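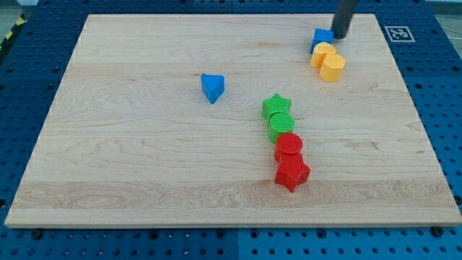

MEDIA RELEASE
For immediate use

Linlow throws open its breakfast room to day visitors from July

Hi all, Beverley Wainwright here from Linlow Holiday Park. I've been writing these releases for a fair while and they're usually about parking or the pool, so I'm very happy to be writing one about pancakes.

From the first week of July, you won't need to be staying with us to eat breakfast at Linlow. Day ticket holders can walk straight into the Bulline Room between 7 am and 10.30 am and order off the same menu as our overnight guests. We've been asked for this at the front gate more times than I can remember (mostly by parents whose kids were up at five and had eaten all the car snacks before Skustbridge), and we've finally got the kitchen staff to do it properly.

Our head chef, Ragnheiður Blöndal, has redone the whole menu for the change. There are 28 dishes now, and I've tried most of them in the name of research. The buckwheat pancakes with stewed rhubarb are my favourite. My husband would tell you it's the smoked trout on rye, but he puts tomato sauce on it, so make of that what you will. Vegetarians and vegans have their own full page, and gluten-free toast no longer costs extra.

"I wanted people to have a real plate of food before they go on the rides," says Ragnheiður. "Maybe leave half an hour before the big drop, though."

A few practical bits. Breakfast isn't included in the day ticket, and you pay at the table. Kids under 2 eat free from the little ones' menu. If you've got an annual pass, show it when you order and we'll take the price of your coffee or hot chocolate off the bill. Bookings open on our website at 9 am on the first of the month and you can book for up to eight people. We're holding back a few tables each morning for walk-ins, but please do book if you're coming in the school holidays – it gets very busy and I hate turning hungry families away!

To kick things off we're giving away 1000 breakfasts over the opening month. You go in the draw automatically when you buy a day ticket online, and winners get an email with a code for one main and one drink. The code can be used any morning until the end of the season.

If you're catching the bus, the 406 from Skustbridge station stops right at the main gate, and the first one gets in at 7.15 am. Drivers should use the Abubakar Road entrance before 9 am, as the main car park doesn't open until then.

Media are welcome to come and eat with us before opening. Raphaël Sabatier on our guest services desk is looking after those visits, so give him a yell with your preferred morning and any allergies. Menus and prices are available from him too.

Media contact: Beverley Wainwright, Linlow Holiday Park

ENDS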